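Grostau Reservoir Fishery: Frequently Asked Questions
Last revised 27 Jan 2025

Who may fish at Grostau?
The fishery is open to holders of a Staris Angling Association day ticket or season permit. Anglers under 16 fish free of charge when accompanied by a permit holder.

How many permits are issued each season?
The Association issues 700 season permits. Applications received after that number has been reached are placed on a waiting list in order of receipt.

When does the season open?
Bank fishing is permitted all year. Boats and kayaks may be launched from the first day of June until the end of the season shown on your permit.

May I launch my own kayak?
Yes. Private kayaks must be registered at the Dulleck gate and must display the issued number on both sides of the hull. Life jackets are to be worn on the water at all times. There are 26 launch spaces, and these cannot be reserved.

Which areas are closed?
No craft may come within 600 feet of the dam wall. The north inlet is closed to all fishing while the spawning signs are posted.

Are there limits on the catch?
Two trout per angler per day. All pike must be returned. Barbless hooks are required throughout the reservoir.

Is live bait allowed?
No. Worms, artificial lures and flies are accepted. Bait may not be brought in from other waters.

May I bring food?
Yes. Picnic tables are provided beside the Dulleck parking area. Open fires are prohibited, and all waste, including fruit peelings and pits, must be taken home.
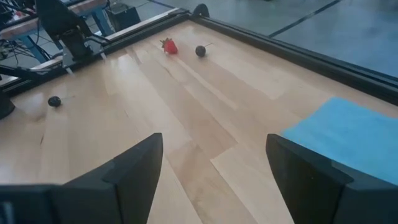 Fruit on a light wooden tabletop.

How do I report a tagged fish?
Record the tag number, the length and the place of capture, then return the fish promptly. Reports should be addressed to Sylvain Carré, Fishery Records.

Whom do I contact about a lost permit?
Please write to Abdel Rahman at the permit office. Replacement permits are sent by mail to the address on file.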